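Simulated arm stops just behind the cable rack, every single time

Asked in Student Projects and Clubs
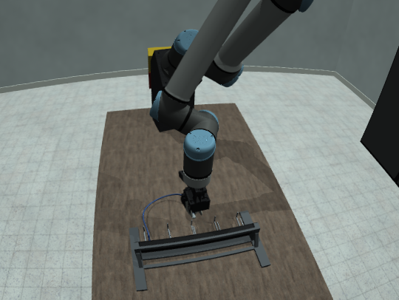
Hi all! I'm in the robotics club at Clevside and we're doing the cable routing task for the Flallow challenge in November. The arm has to pick up the blue cable and lay it along the hooks on the rack, starting from the left. We only get the simulator until the finals, so everything so far is in there, and I'm having a brilliant time with it.

Our problem is the middle hook. The gripper comes down behind the rack instead of over the hook. We've done 185 runs with the same script and it lands in the same wrong place each time. The target is typed in by hand from the rack drawing, in mm. I tried adding 15 mm towards the near side and that fixed the middle hook, but then the leftmost one was off the other way. Has anyone else had this? Our next session is Tuesday and I'd love to turn up with an answer!

3 answers

Accepted answer

Same wrong place each time is good news — it means your motion is fine and your numbers aren't. Look at the rack: it sits at a slight angle on the table. If you took the hook positions from the drawing and only added an x and y for where the rack stands, you've left out the rotation. One fixed shift can only be right for one hook, and that matches what you're seeing.

Read the rack's full pose from the simulator, rotation included, and work out each hook from that. Check which corner the drawing measures from as well. Ours was the left foot and we'd assumed the middle of the crossbeam. We lost a whole evening to it at the Lagos club and I still enjoyed it, this task is such good fun once the first hook works.

Comment from asker: It was the rotation!! All five hooks line up now. Thank you so much, the whole club is going to be thrilled.

Answer 2

Also check your units. We had metres in one file and mm in another and the arm tried to go 1,000 times too far.

Answer 3

I'd just nudge each hook by hand until it works. We did that with Garon last year and got through the round fine. You do have to start again if they move the rack though.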